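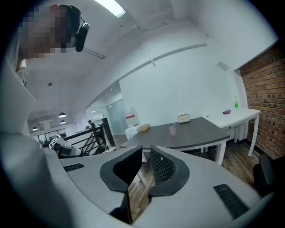

4.2 Rückmeldezeiten bei simulierten Phishing-Wellen

Besonders gespannt waren wir auf die zweite Erhebungsphase, denn hier ließ sich zum ersten Mal beobachten, wie schnell Beschäftigte einen Verdacht tatsächlich weitergeben. Beteiligt waren 348 Personen aus sechs Betrieben, die alle das Meldeportal Tulari einsetzen. Die Klickrate, auf die sich ein großer Teil der Literatur stützt, haben wir zwar miterhoben, sie steht in diesem Abschnitt aber bewusst im Hintergrund. Uns interessierte die Zeit zwischen Zustellung und erster Meldung, und genau dort wird es spannend!

In Betrieben mit einem festen Ansprechpartner für IT-Sicherheit ging die erste Meldung im Median nach 22 Minuten ein. In den übrigen Betrieben dauerte es über 300 Minuten, also oft bis zum nächsten Arbeitstag. Ein so deutlicher Abstand hat uns selbst überrascht. Er bleibt auch dann bestehen, wenn man Betriebsgröße und Branche herausrechnet (vgl. Abschnitt 3.4 zum Modell). Die Dauer der vorangegangenen Schulung spielte dagegen kaum eine Rolle.

Abbildung 4 führt die Erhebung mit den Protokolldaten aus Bundside zusammen. Auf der waagerechten Achse ist die Zeit seit Zustellung abgetragen, auf der senkrechten der Anteil der Betriebe mit mindestens einer Meldung. Sehr schön zu erkennen ist der steile Anstieg der oberen Kurve gleich zu Beginn.

Abbildung 4: Kumulierter Anteil der Betriebe mit Erstmeldung, getrennt nach Vorhandensein eines festen Ansprechpartners.

Aufschlussreich waren auch die Freitextantworten, die Loubna Ashour und Reda Belhaj unabhängig voneinander kodiert haben. Viele Befragte schrieben, sie hätten die Nachricht zunächst jemandem am Nachbartisch gezeigt und erst danach gemeldet. Dieser informelle Umweg taucht in den Protokollen naturgemäß nicht auf, kostet aber Zeit (und verhindert vermutlich so manchen Klick). Für die Folgestudie im Dezember ergänzen wir den Fragebogen deshalb um einen eigenen Block zu Gesprächen im Team.

Einschränkend ist zu sagen, dass die Teilnahme freiwillig war und alle Betriebe bereits Erfahrung mit Tulari hatten. Ob sich der Effekt auch bei einer Neueinführung zeigt, können wir mit den vorliegenden Daten nicht beantworten.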